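食品原料学 第六讲讲义:干制香辛料的储存与周转

修订日期:2022年5月22日

一、本讲范围

本讲只讨论干制香辛料,鲜品(葱、姜、香菜等)放在第八讲。上一讲讲过挥发油的提取,没有来的同学请先补看笔记,后面会直接用到“挥发油含量”“水分活度”这两个概念。

干制香辛料一般不会像鲜肉那样很快腐败,问题多半出在品质下降:香气变淡,颜色发暗,粉末结块,个别情况下生虫或长霉。影响因素按课本顺序是光、热、氧、湿。四个因素常常同时起作用,分析案例时不要只写一个。

二、整粒与粉末

整粒香料的细胞结构较完整,挥发油留在组织内部。磨成粉以后表面积增大,与空气接触多,香气散失明显加快。同一批黑胡椒,整粒密封避光可以放两三年,磨粉后通常建议一年以内用完。丁香、肉豆蔻、小茴香的情况类似。

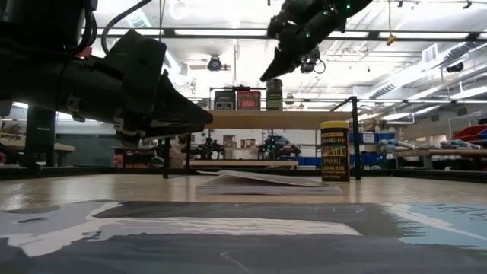 课程合作单位Kudham小型厨房的做法是整粒进货,每周磨一次,只磨当周用量。这种做法人工多一些,但报废量低。他们的登记本上有42个品种,其中只有姜黄和辣椒类直接购入粉末,原因是这两类干料硬度大或者纤维多,小型磨机处理不均匀。

三、容器的选择

1. 金属罐:避光好,罐盖的密合程度差别较大。盖子松的罐子适合短期使用,长期存放应加内袋。
2. 玻璃瓶:不吸味,便于清洗,能看到内容物。缺点是透光,应放在柜内。
3. 软木塞:有一定透气性,并且会吸收气味,换装另一种香料前塞子要换新的。
4. 塑料盒:轻便,但丁香、肉桂一类气味重的品种容易残留,建议专盒专用。

容器大小应与用量相配。瓶内剩余空间越大,氧气越多,用到一半时最好换成小瓶。灶台上方温度和湿度都高,不宜作为长期存放位置。从瓶口直接往热锅里撒粉,蒸汽会进入瓶内,结块多半由此而来,应先倒入小碟或用干勺取用。 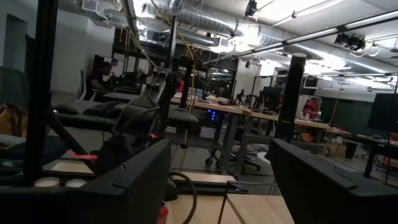 Babalola在课程留言区提出,他家乡的集市上香料都是敞口堆着卖的,香味并不差,是不是密封没有讲义里说得那么重要。他还问,如果买回来的本来就是敞口货,再密封有没有意义。

回复如下。敞口摊位周转快,一堆货几天就卖完,顾客闻到的主要是新货的味道,不能拿来和家里放半年的情况比较。敞口货买回后仍然应当密封,已经散失的部分补不回来,但可以减慢后面的散失。如果当地空气潮湿,先摊薄晾干或者低温烘干,再装瓶。

四、红色粉末类的特殊问题

甜椒粉和辣椒粉的红色来自类胡萝卜素,对光和氧都敏感。颜色由鲜红转为棕红,往往早于香气的明显变化,可以作为感官检查的第一项。烟熏甜椒粉是先用烟熏干再磨粉,烟味成分相对稳定,有时颜色已经变差而烟味仍在,检查时两项要分开记录。

这一类粉末加热时容易焦糊发苦。通常在油温不高时下锅,或者离火后加入。

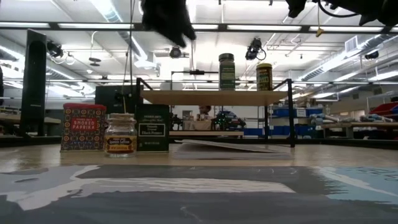

图3 烟熏甜椒粉罐与带塞玻璃瓶

五、周转登记

登记表至少包括品名、形态(整粒或粉末)、开封日期、剩余重量、感官评分。先进先出的原则大家都知道,实际操作中最常见的错误是把新货直接倒进旧瓶,新旧混在一起,开封日期就失去了意义。正确做法是旧瓶用完,清洗并彻底干燥后再装新货。

习题中用到的Bresura仓库数据:8月盘点时在库344瓶,无开封日期的一律单独存放,待感官检查后处理。

六、作业

(1)取同一种香料的整粒和粉末各一份,相同条件下放置2周,比较香气,写出记录。
(2)阅读Zateck储存手册第二章,用200字左右概括其中关于湿度控制的要求。
(3)检查自己厨房里的香料,按第五节的格式列表。没有开封日期的写“不详”,不要估填。

作业交到课程邮箱,附件写学号。下一讲为复合香辛料的配比,请带计算器。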